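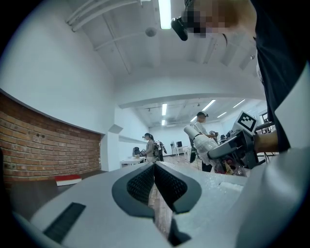

The large room on the second floor, Friday morning.

I went to the open day in Plakstead with my neighbor's bus card and a sandwich, and I want to write down what I saw before I forget it. The invitation from Ternano was only four lines long. It said that the doors open at nine and that visitors should wear flat shoes.

The house is bigger than it looks from the road. At the desk I got a paper badge with the number 492 and a small map, which I was holding upside down until the stairs. The ground floor is mostly storage, 1577 square meters according to the sign, and very quiet. We were allowed to walk there only between the yellow lines.

Upstairs it was more lively. I liked the large room best. People were on their feet and busy with their work, with cameras on their heads, and one had straps over the shoulders and a white frame on the back, like for a long walk in the mountains. There was a clear plastic bag with things in pink, yellow and brown colors, and I thought of the sweets my aunt used to keep for us. The furniture is simple: a white table, a black office chair, a white desk with a monitor and a standing fan near it. I have almost the same fan at home, and in August I cannot sleep without it. On the side of the room is a workbench with dark equipment and many cables.

In the next room there was coffee and a shelf with the Litero folders, where every visitor could read how the rooms are planned. I read seven pages and then my coffee was finished. One plan is called Filip, and I did not find out why. It shows the same floor with the walls moved, and a kitchen where the storage is now.

The tour took longer than the paper promised — almost until lunch — and the last part, in the yard, was too fast for me. I would like to have more time upstairs and less in the storage. The entrance was free, but parking is difficult, so take the bus number 7 from the station. It stops in front of the gate.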